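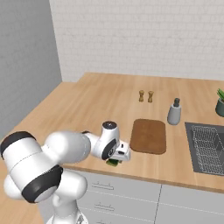

According to Bohdan Tkachuk, a kitchen is harder than a factory because every family puts the salt somewhere else. The remark was made at the first review of this project and was entered in the minutes at our request. It has shaped the question we set out to answer: whether a machine with one arm can yet do ordinary chores in a home or a small shop, to a standard that a household or a store manager would accept.

02/12/2022
By the Household Tasks Group, Tallgate Technical College

Scope of the work

The group studied two settings. The first was a simulated kitchen with a wooden counter, a sink with a wire dish rack, a cutting board and a few small items such as shakers and a pump bottle. The second was the stock room at Fokwood, a home goods store that allowed us to observe its morning shelving routine in December of the previous year. No robot was tried at the store. Its tasks were written down, timed by hand and then rebuilt in simplified form in the Moroz simulator.

Four chores were selected: moving a small object across a counter, clearing a cutting board, placing dishes in a rack, and facing up goods on a shelf. The arm was given a single gripper with short fingers and was required to begin each attempt from the same resting position. Object positions were changed between attempts.

Results

A total of 4000 attempts were recorded, of which 2994 met the written standard for the chore concerned. The group asks that this figure be read with care. Moving a small object accounts for the largest share of the successes, and it is also the chore that a person would least need help with. Dish placement was the weakest of the set. Plates were frequently brought to the rack at a poor angle, and the arm had no means of noticing that a plate was leaning until it had already let go.

Clearing the board gave mixed results. When items stood well apart, the arm performed steadily. When two items touched, it tended to grip both or to push one away. Shelf facing fell between these cases, and most failures there came from reaching past the front row – a motion for which the wrist had little room.

Time was also considered. A store employee at Fokwood straightened a short shelf in about 100 seconds. The simulated arm took considerably longer on every successful attempt, and we did not count the time needed to set up the next one.

Limits of the study

Contact in the simulator is simplified. Wet dishes, soft packaging and poor lighting were not modeled. The written standards were drafted by the group and checked by our adviser only, and a second reader would have improved them. The Soremari planning software was updated partway through the dish trials, and those attempts were not repeated.

Findings

The group finds that single, well-defined counter tasks are within reach of current methods under simulated conditions. Complete chores are a different matter. A person who clears a kitchen decides what to keep, what to wash and when to stop, and our arm was told all of these things in advance. We recommend that the next group work on dish placement alone and obtain time on physical equipment before adding further chores.

Contact: Project Office, Tallgate Technical College
© Tallgate Technical College. All rights reserved.
Back to top

Related reports
Shelf Facing in Small Stores: Notes from Fokwood
Writing a Pass Standard for a Household Chore
Getting Started with the Moroz Simulator
Grip Planning in Soremari: A Second-Year Report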